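# Geromow two-arm home unit – can it do the chores yet?

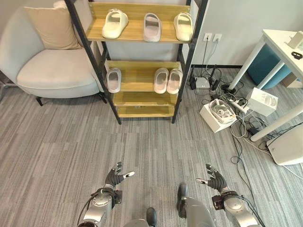

*Slide sorting on a four-shelf rack, both hands open and ready.*

I get asked this more than anything else on our stand, usually by someone with a hallway full of shoes. So I've tried to write the page for the Geromow the way I'd talk about it over a cup of tea – what it's good at, what it's rubbish at, and what you get in the crate.

Shoes first, as they're my favourite test! Slides are a kind place to start (one wide strap, a moulded sole, no laces) but they're still harder than they look. The hand has to get its fingers under the strap without shoving the whole thing off the back of the shelf, and then there's the matter of which one goes with which. Creamy off-white and pale pink are easy enough for me to tell apart. In the evening, under a warm bulb, the Geromow gets them muddled more often than I'd like.

We ran 131 tidy-ups at our Caston workshop on software version 3. Single shoes on an open shelf went well. Pairs set down side by side were decent, if slow. Lace-ups, boots that flop over, anything in a heap on the floor – no, not yet, and I wouldn't buy one for that.

**What it will have a go at**

- Putting slides and slippers on a shelf
- Moving cushions off a chair and back again
- Folding hand towels (bath towels, badly)

**What I'd keep doing yourself**

- Anything with cables – it can't tell a loose lead from one that's plugged in
- Glassware
- Stairs, obviously

**In the crate**

- The Geromow with two arms and a pair of multi-fingered hands
- Hầu wrist cable kit
- Girovow planning software, with a year of updates

Hire is 500 pounds a week, plus a 3,000 pound deposit which you get back when the unit does. Shop-floor customers tend to get more out of it than households, I'd say, as a stockroom shelf stays where you left it and the same box turns up all day long. At home everything wanders.

The next software update is due in November and it's mostly about matching pairs. I'll redo the shoe runs then and change this page.

Last updated 7 June 2024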